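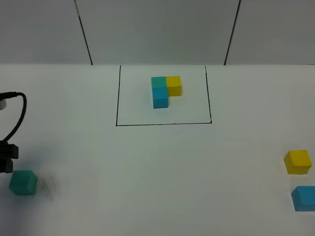 Floor Tape in the Garage Workshop: Getting It Down and Keeping It Down

Filed under: Workshop & Garage > Floors > Marking and Safety

Everyone who puts down floor tape believes it will change them. You lay a neat yellow box on the concrete, write KEEP CLEAR next to it, and picture yourself as a person who keeps things clear. By September there will be a bag of potting soil in it. The tape can't help with that. What follows is only about making the stuff stick.

Clean more than you want to

Sweep, vacuum, then degrease. Then wipe the spot with a white rag and look at the rag. If it's gray, go again. Concrete holds on to oil the way some families hold on to grudges, and a floor that looks fine from standing height can be filthy from six inches. Dish soap will do for ordinary dirt. Where the car sits, use a real degreaser and rinse it twice, because leftover cleaner lifts tape as well as oil does.

Let it dry overnight with the door cracked, if your neighborhood and your raccoons allow it.

Check for damp

Tape a square of plastic sheet to the floor on all four sides and leave it for a day. Fog or a dark patch underneath means moisture is coming up through the slab, and no adhesive is going to win that argument. Use floor paint made for damp concrete, or a few traffic cones and your dignity.

Buy the right tape

Electrical tape isn't floor tape. Neither is masking tape, duct tape, or the roll of mystery vinyl in the drawer. I have tried them all. Duct tape is the worst of the bunch – the silver part comes up in a week and the glue stays until you sell the house.

What you want is a PVC or polyester floor tape with some thickness and, if you can find it, beveled edges. Two inches wide is plenty for a home shop. The four-inch kind makes a one-car garage look like it's expecting a forklift. My own floor is done in Latden yellow, with a short run of Grerkallow's black-and-yellow stripe along the step into the kitchen. The stripe costs more. It's also the only bit that visitors seem to notice, usually with the toe of one shoe.

Snap a line first

A chalk line takes two minutes. Freehand tape over seven feet will wander, and you'll see it every time you take out the trash for the rest of your life. Lay the edge of the tape beside the chalk instead of on top of it. Chalk is dust, and you just spent an evening getting rid of dust.

Don't stretch it

Tape that's pulled tight wants to go back to the length it was, and it will, taking the ends with it. Unroll a couple of feet, lay it flat, press, move along. At the corners, butt two square cuts together. Overlaps look sturdy and catch every broom that goes by.

Round off loose ends with scissors before pressing them down. A square end has two little corners, and the shop vac will find both.

Roll it

Feet aren't enough. Use a hand roller, or a rolling pin that has already retired from food. Lean on it. Then stay off the tape for a full day, and keep the car off it for three. Hot tires are very good at peeling tape, so try not to put a line where a wheel stops.

Steps and ramps

Plain floor tape is slick when wet. On a step, use a gritty anti-slip strip set back half an inch from the nose. The grit will eat socks. Wear shoes, or own fewer good socks.

What to mark

The swing of the side door, first. Then the space in front of the breaker panel, and wherever you stand at the table saw. After that you can get carried away. I once outlined a spot for the wet-dry vac and it has been parked there twice.

Getting it back up

Warm it with a hair dryer and pull low and slow, almost flat to the floor. Leftover glue comes off with citrus remover and a plastic scraper. Open the door first, and keep the remover well away from the water heater's pilot light.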